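Zengate Site Security Guide
Section 4: After a break-in or fire on site

By Parviz Hassanpour
June 20, 2023

Follow these steps once the emergency services have been called and everyone is accounted for.

1. Keep staff behind the outer fence until the fire officer gives the all-clear.
2. Open the Zengate panel, enter your site code and press HOLD. Recording from all cameras is now locked and will not be overwritten.
3. Write down the time shown on the panel. If it differs from your watch, note both.
4. Select EXPORT and choose the cameras nearest the damage. Each clip may be up to 300 seconds long.

Note: The panel stores some 3000 clips. Sites set up before February must delete old clips by hand.

Caution: Do not move bottles, rags or cut fencing. Leave them for the police.

5. Copy the clips to two memory sticks. Give one to the police and ask for a receipt.
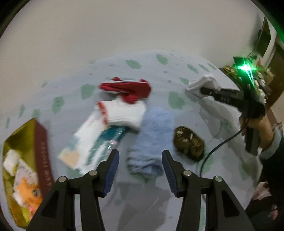 6. Fill in form 1543 with the names of all staff on shift. Leave out any guesses as to who was responsible.
7. Press RELEASE only when the police confirm in writing that they have what they need.

Note: If the panel shows LINK LOST, check the cable to the gate unit before restarting.

Filed under: Site safety > Incidents
Contact Zengate support | © 2023 Zengate | Back to top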